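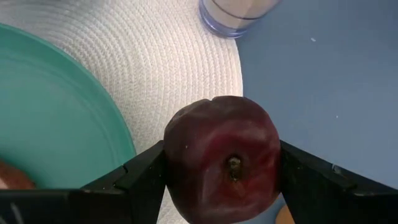 A dark red apple, with a teal plate to the left.

Filed under: Our House, Table & Breakfast

Search the shop
Enter a word or color
Go

About Larine

Larine is a small company for the everyday table. We choose and sell bowls, plates, wide dishes and placemats, mostly in blue, green and cream, for people who eat breakfast at home and want to do it with a little care. We are six persons and we work from two rooms on the upper floor of the old Pinheiro building, over the yard where the delivery vans turn.

The company was started by Rosário Pacheco and Benedita Seixas. They worked before in the buying department of a larger house for kitchen goods, and they saw there that the tableware was always planned for the dinner. There were soup plates, plates for fish, plates for the guests. For the breakfast there was one bowl, usually white, and it was at the end of the catalog. Rosário made a list of everything she put on her own table in the morning, and from this list came the first collection of Larine. It had a deep bowl, a low wide dish, a flat plate and a round mat.

Today the catalog has 172 pieces. It sounds like much, but many of them are the same shape in another size or another color. We add new shapes slowly and we also take some away. The egg cup with a foot, for example, was nice to look at and fell over too easily, so we stopped it last April.

How we choose the colors

The colors are the work of Benedita. She does not like that the pieces of one set are all exactly equal. In our sets a darker blue stands beside a green that is lighter, and they are relatives but not twins. She tests them always with food next to them, because a color which is beautiful alone can make a piece of bread look gray. Red fruit is her favorite test. A dark apple beside a blue-green plate becomes deeper and warmer, and you notice the small streaks in the skin. With yellow pears the same plate is more quiet.

We keep a bowl of fruit in the office for this purpose. It must be filled again quite often — the test pieces are also eaten.

The trying table

In the bigger room we have a table which we call the trying table. Its top has a blue-gray color, and we chose it so because it does not disturb the other colors. On it we put together the pieces that may become a set, and we look at them from above and also from the height of the table. From the side you see things that a catalog does not show, for example how steep is the wall of a bowl, or how a rim turns at the end. 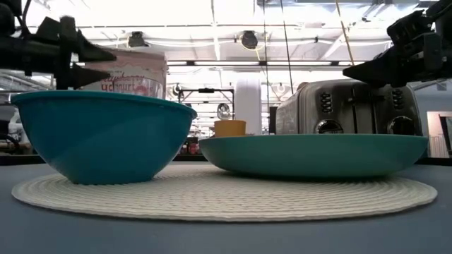 Deep blue bowl and wide green dish on a round cream mat, with the toaster behind.

The deep and the low together are the base of almost all our breakfast sets. A deep bowl with a small foot takes little place and holds cereal or yogurt well. A wide shallow dish is for what you want to reach with the fingers, such as sliced fruit, toast or small rolls. When you put both on one mat there should stay a narrow space between them, so the hand can lift one without touching the other. Gonçalo Moreira, who prepares the sets for the catalog, is very strict with this space. If two pieces do not fit on one mat, he sends them back to the shelf and tries with a smaller dish.

The round mats in cream are the piece that our customers order again the most. The braid goes in rings from the center to the outside, and the edge is never perfectly even. We like it so. We offer them under the name Illari, single or in packs of six.

We do not sell toasters, although we are often asked. The one on our table is there because a breakfast table usually has one, and a set must look good beside metal too.

The people

Rosário Pacheco and Benedita Seixas lead the company together. Rosário is responsible for the buying and the contact with the workshops, Benedita for color and shape.

Gonçalo Moreira makes the sets and writes the texts of the catalog in three languages.

Lizelle Fourie takes care of the shops which sell our pieces, and she also answers the mail from private customers. If you have broken one bowl of a set, please write to her. We keep single pieces of older colors, and she knows the shelves better than the computer does.

Tiago Carrilho packs and sends the orders, with one assistant in the afternoons. He wraps every bowl alone in paper and puts the mats flat at the bottom of the box. In our first year we put them on top, and they arrived with a bend.

Visits and orders

You can visit us in the mornings if you write to us some days before. We will bring out the pieces you want to compare and you can arrange them yourself on the trying table. Please bring your own cup or plate if you look for something that fits with it — a photograph is often not correct in the color.

For hotels and guest houses we make larger sets under the name Prakard. These have the same shapes, but the dishes are made to be stacked. The largest order until now was 432 bowls for one client, and it stood in the corridor of the Pinheiro building until the truck could come.

Spare pieces, returns and questions about colors: please use the contact form and write the name of the piece as it stands on your invoice.

Text last changed June 21, 2025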